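Pornatby Cubby Shelf, White

Hello and welcome to the page for the thing I get asked about more than anything else in the shop! The Pornatby is our tall open cubby shelf, plain white, square compartments, no doors, no fuss. I've had one in my own kitchen for years (bread, mixing bowls, a radio, one cubby that's only string) and I still like looking at it, so I may go on a bit.

It comes flat in 4 boxes. Please have a second person there when you stand it up, it's a big piece once it's together and the long panels like to wobble until the last shelf boards are in. The boards and uprights are white melamine, so a damp cloth gets off most things. Fruit juice wipes away if you catch it the same day. I'd stay away from scouring pads, I've ruined one shelf that way and it's in the garage now holding paint.

People do all sorts with the compartments. Books, shoes, yarn, vinyl. My favorite is still groceries, the kind that don't want to be in the fridge: pears, onions, squash, all out where you remember to eat them. Take a basket along the shelf with you and you can fill or empty a whole column in one go.
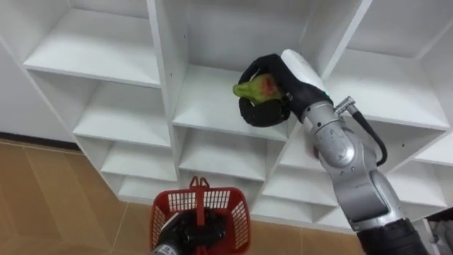
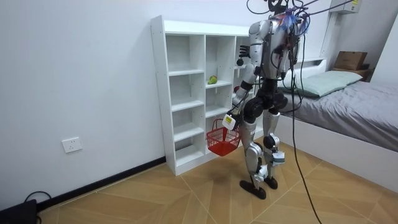

A red plastic basket at the Pornatby.

Sizes next. The standard one is 208 cm tall, so measure your ceiling first, and don't forget the baseboard if you want it tight against the wall. It sits straight on the floor with no feet. We do ask you to fix it to the wall with the bracket in the box, especially if there are kids or climbing cats at home. Each compartment is good for normal household stuff, but please put the heavy things low down (cast iron, big jars, that sort of thing).

Want to dress it up a little? The Stallido drawer insert slides into any compartment and doesn't need tools, and the Ridum is a felt liner that stops round fruit from rolling about. I use Ridum in two of mine and wouldn't go back!

Color: white only for now. I know, I know, lots of you have written in about the oak. Farías, the workshop that cuts our panels, is working on samples and I'm hoping to show you something in December.

Delivery is to your door, and returns are fine for 60 days as long as you still have all the boards and screws. If a panel turns up with a chipped corner, send me a quick photo and I'll get a new one out to you, no need to send the old one back.

Page updated November 12, 2019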